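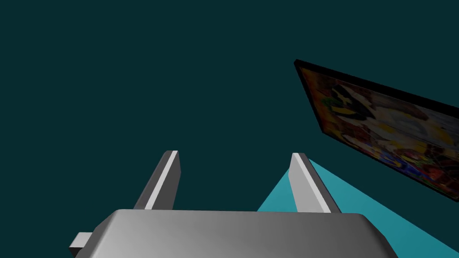 Lutfa Mondal wrote to me that a picture rail is the only sane way to hang anything in an old house, and that my first version of this entry had the nerve to leave it until the very end. Fair enough! I've moved it up.

Picture rail

A picture rail is a strip of molding fixed along a wall, usually a foot or two below the ceiling, with a rounded top edge that a metal hook can sit over. You hang a cord or chain from the hook and the picture from the cord, and your plaster stays in one piece. Mine came with the house in Stendwood (painted over so many times that the hooks wouldn't grip until I'd scraped a good stretch of it clean).

Rails were common in nineteenth-century homes, when walls were lath and plaster and a nail could bring down a chunk the size of a dinner plate. They went out of fashion as ceilings got lower and drywall took over. People pulled them off by the mile, and now other people pay to put them back.

Wire and cord

Most framed pictures hang from a wire strung between two D-rings on the back. Screw the rings in a third of the way down from the top. Higher than that and the picture sits flat to the wall, lower and it leans out into the room. The Victorians liked the lean, by the way, especially for pictures hung well above eye level, and they'd set the rings low on purpose.

Braided wire is what I use for anything heavy. Nylon cord stretches, a little every month, and one side often stretches more than the other. I had a map over the stairs on nylon cord and I straightened it every time I went up to bed before I finally gave in and rewired it.

Why pictures go crooked

A picture on one hook is a kind of pendulum, and anything that shakes the wall will walk the wire along the hook. Doors are the usual culprit, then traffic, then dusting. Two hooks set a few inches apart fix nearly all of it. So do small rubber bumpers on the bottom corners, which also let some air get behind the frame.

Height

Museums tend to hang work so the middle is near eye level, and 57 inches from the floor is the number you'll hear most. I go a bit lower in rooms where everyone is sitting down. Over a sofa I leave 5 inches or so of wall, but my sister leaves 14 and hers looks fine too.

Hardware

Skillow makes a brass rail hook I'm very fond of, and they'll sell you a box of them cheaper than the hardware store will sell you a handful. For plain drywall, an angled nail hook is plenty for small frames. Big mirrors want a screw into a stud, or a French cleat, and a second pair of hands.

See also: dado rail, French cleat, mat board, wall anchor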